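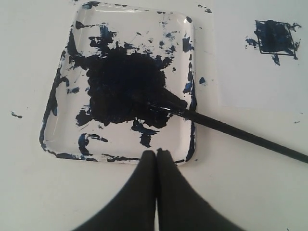 4.2 Brush Pickup and Square Filling

The second task was run on the same table as the first, with two arms of one type placed so that both grippers could reach the tray and the paper. The brush starts with its head in the paint and its handle lying across the rim of the tray. One arm must take the handle, carry the brush to the sheet, and fill a square outline with dark blue paint. Paint outside the outline is counted as spill. The other arm may be used to steady the paper, but neither controller is required to use it.

Two controllers were compared. Jistus commands joint positions at a fixed rate and holds the last gripper width until a new one is sent. Darwish commands the pose of the fingertips and closes the gripper until a current limit is reached. Both received the same camera input at the same resolution, and both were trained on the same 200 demonstrations, recorded by Kazmi and Rizvi at the Bretthorpe lab. Training was stopped at 2,000 steps past the point where the validation loss leveled off. No tuning was done for this task beyond the current limit, which was set once by hand – see the notes on the grasp phase below.

Figure 5 gives the view from a wrist camera, with the fingers closed short of the tray and the brush handle crossing the right rim. The handle is thin and black, and the fingers are black as well. In this view the two are easy to tell apart only as long as white table is left between them. Once the fingers close over the handle, the edge of the handle is lost, and the controller has to rely on the finger width and the outside camera. The brush head is no help for locating the tool, as the bristles are covered in paint and blend into the dark mass in the tray.

The outside camera (Figure 6) does not have this problem with the handle, but it has another. The links and grippers throw shadows on the sheet, and the shadows change with arm pose. A thin brushed line in shadow has low contrast against the paper. We did not add lamps or move the table. Awan et al. used a ring light in earlier trials with the Brukarum gripper and found fewer missed strokes, at the price of glare on the tray, and we wanted results under plain room light.

Figure 6. Both arms over the table, seen from the outside camera. The arm on the right holds the brush; the tray is at lower left. 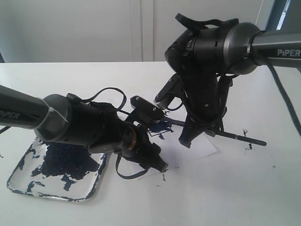 Page 7

Each controller was given 48 trials. A trial was ended when the controller reported the square as filled, when the brush was dropped outside the tray or the paper, or when 100 seconds had passed. The sheet was replaced after every trial. Paint on the table was left where it fell unless it touched the sheet, so stray marks built up over a session. Rizvi checked whether these marks affected the policies by repeating a block of Jistus trials on a wiped table. The outcomes did not differ in a way we could separate from normal variation, and the block is not included in the main table.

Most failures fell in the grasp phase. Jistus tended to close too early, with the fingertips above the handle, and then moved to the paper with an empty gripper. Darwish rarely missed the handle but often turned it while closing, so that the bristles met the paper at a shallow angle and left a wide smear at the first contact. Raising the current limit made the turning worse. Lowering it let the brush slip during long strokes. The value we kept is a compromise, and it would likely have to be set again for a thicker handle.

In the fill phase the order was reversed. Strokes made by Jistus were more even and stayed closer to the outline, while Darwish crossed the outline at the corners, where the fingertip pose has to change direction quickly. Spill scores were assigned by Bhutto and Farooqui from scans of the dried sheets, with the controller names hidden. Drips that ran past the outline were scored as spill for both controllers.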